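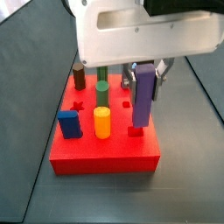
A purple block held over the larger square hole of a shape sorter by the arm at the Dimance open day.

Dimance open day

The Dimance open day is a public demonstration of robotic handling held each September at the Vorier building in Owen. It is run by Brasirness, a small automation firm, and is best known for its shape-sorter display, in which a robot arm places coloured pegs into a red base. Entry is free and visitors may come and go during the afternoon. The event has drawn interest from schools and local manufacturers, along with a fair amount of criticism over how much the display proves.

Background

Brasirness began the open day as an evening for its own suppliers. It was opened to the general public after the firm moved into the Vorier building, a former cold store with room for seating. The name Dimance was first used for the firm's control software and was later applied to the event as well, a source of some confusion in local newspaper coverage.

The organiser of the public program is Raíssa Brito, who joined the firm as a test engineer. She chose the shape sorter over the pallet-stacking routine used in earlier years. In the visitor leaflet she wrote that "everyone in the room has done this job, so everyone can judge it."

The demonstration

The display uses a white arm with a two-fingered metal gripper, mounted over a grey-blue table. The arm picks up one peg at a time, carries it to the base and lowers it into a hole of the matching shape. The holes include squares of two sizes and a five-pointed star. Pegs are held upright while they are being lowered, and the last part of the movement is slow enough that visitors often take it for a fault.

A session lasts 15 minutes and is followed by questions. Staff explain the task at the start but do not speak while the arm is moving, a rule brought in after complaints that the commentary told people what to be impressed by.

Claims and criticism

The leaflet states that the arm completed 1555 placements in testing before the event. It doesn't say how many attempts that took, and the firm has not released a log. The figure is therefore hard to use. A count of successes without a count of failures says little about how reliable a machine is, and a visitor watching one session has no way to fill the gap.

A second complaint concerns the set-up. The leaflet calls the system "ready for the unexpected", but the base stays in the same position for the whole session and visitors are not allowed to move it. At one open day a teacher asked whether the base could be turned 90 degrees and the task repeated. Staff declined, citing the schedule. Brito later said that a turned base would be included in a future program, though no date was given.

Supporters reply that fitting a block into a close-fitting hole is a fair test of control even when the hole stays put. Critics accept this and point out that factory machines have been doing similar work for decades, usually faster. Neither side has had much to go on beyond the sessions themselves.

Attendance

The hall holds up to 160 people. Brasirness describes the open day as "regularly full" but does not publish attendance, and the free entry means there are no ticket sales to check against. School groups are asked to book ahead and are given the front rows.

See also

Vorier building
Pick and place
Peg-in-hole assembly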